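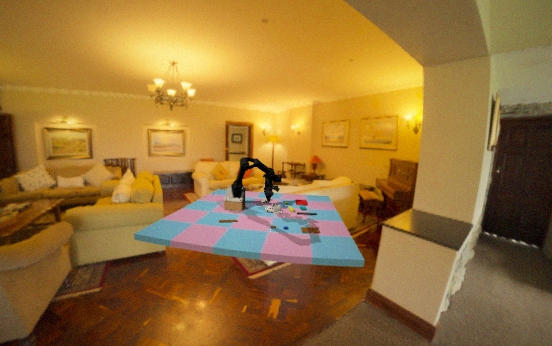
Black robotic arm on a checkered tabletop in a living room, with small coloured blocks.

Members of the Film Education Section visited the Zurkmont film archive in February, at the invitation of its head of collections, Esben Zoëga. The visit began at 10 a.m. in the Reisinger, the former picture house which the archive has used as its screening room for many years.

Mr Zoëga opened with a short account of the holdings. The archive keeps 1,393 titles, most of them features and newsreels made in the region, and 979 of these have now been catalogued in full. Courtroom dramas and films based on memoirs are well represented, and are the titles most often requested by schools. Prints on older stock are held in a separate cold store, which visitors may enter only in small groups.

The party then saw two reels from the Tameo collection, a set of family films given to the archive by a former projectionist. The second reel had no surviving sound, and was shown with a live reading from the original script.

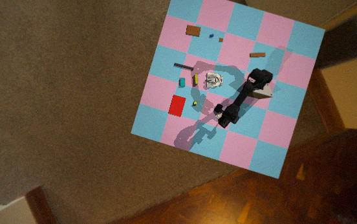

After lunch Shayne Brunton led a discussion on lending. Schools may borrow up to four titles a term, and each loan comes with printed notes for teachers. Members asked whether the notes could include the certificate given at first release as well as the present one. Ms Brunton agreed to raise the matter with the cataloguing staff. The question of subtitles was also discussed, and it was noted that a number of the older loan copies have none.

The day closed with a walk to the Ilen, a small riverside cinema with 200 seats, where the archive holds its public showings in spring. The Section wishes to record its thanks to both speakers. Members who would like copies of the lending form should apply to the Section office.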